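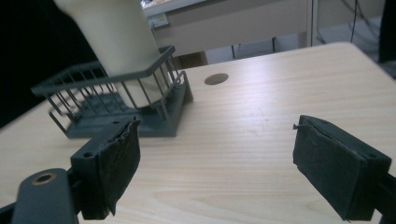
What does "promoted" mean? And why are those people crying?

If you've ever sat next to a grown-up watching the last soccer match of the season, you might have wondered why half the crowd was hugging and the other half looked like somebody had eaten their lunch. I wondered the same thing when I was eight. My uncle tried to explain it with salt and pepper shakers and I ended up more confused than when we started, so I'm going to have a go at doing it better.

First, the ladder

In lots of countries, soccer teams don't all play in one big competition. There are too many of them! They get sorted into groups called divisions, and the divisions are stacked up like bunk beds. The strongest teams are in the top bunk, the next strongest are in the one underneath, and so on down, sometimes a very long way down, to little clubs that play in a park with a dog running across the field.

Inside each division there's a list called the table (some people call it the ladder, and I do too, but then I get mixed up with the bunk beds). Every time your team wins a match, it gets three points. If it's a draw, both teams get one point. If you lose, you get nothing except muddy socks. The team with the most points is at the top of the list.

Going up and going down

Now for the good bit. When the season is over, the best teams in a division get to move up to the one above. That's called promotion. The teams at the bottom have to move down to the one below, and that's called relegation. You say it like this: rel-uh-GAY-shun.

Let me tell you about two teams where I grew up, Illey and Wimside. The year I started watching, they were both in the same division, with 10 teams in it. Two went up at the end and two went down. Illey had a brilliant year and finished second, so up they went. Wimside finished ninth. Down they went, and my best friend Tuấn Đàm, who had a Wimside scarf and a Wimside hat and Wimside pyjamas, wouldn't talk to me for a whole afternoon. I hadn't even done anything! I just lived on the Illey side of the river.

The next September they were in different divisions, two bunks apart, so they didn't play each other in the league at all. Tuấn and I both thought that was pretty boring.

What if two teams have the same points?

This happens a lot, and it's where you need a little bit of maths. Don't run away, it's only taking away.

You count up all the goals a team has scored in the whole season. Then you take away all the goals the other teams scored against them. The number left over is the goal difference. Say Flidside scored 13 goals and let in 10. Their goal difference is three. If another team has the same points but a goal difference of one, Flidside goes above them on the table.

So a team that's already winning by heaps will often keep trying to score. One extra goal might look like showing off, but it could be the one that counts at the end. (Some competitions look at other things first, such as what happened when the two teams played each other. If you're not sure, ask somebody who follows that league. They will be delighted, and it may take a while.)

What about play-offs?

In some divisions, the top teams go straight up and then a few teams just below them play extra matches for one last spot. Those are play-offs. I went to one once with my neighbour Siu-fong Hsueh, at the Nzioka ground, which can fit up to 1,000 people if everybody breathes in. It finished nil-all, then they had extra time, then penalties, and I chewed right through the cord on my raincoat.

Does every country do it?

No. In Australia and in North America, the top professional leagues in lots of sports have worked differently for a long time. The same clubs stay in, and if your team comes last, it gets to try again next year in the same place. Some people like that because a club can plan ahead without worrying. Other people think it's more exciting when there's something to play for at both ends of the table. I like the up and down kind, but I was on the happy side of the river that first year, so maybe I'm not being fair.

Is it the end if your team goes down?

Not at all. The club still has its colours, its ground and its songs. Some players might leave, and there may be less money to spend, so it can be hard for a while. But a team that goes down can come straight back up the very next season if it plays well enough. Wimside took three years. Tuấn rang me at seven in the morning to remind me, and he was wearing the hat. I could tell by his voice.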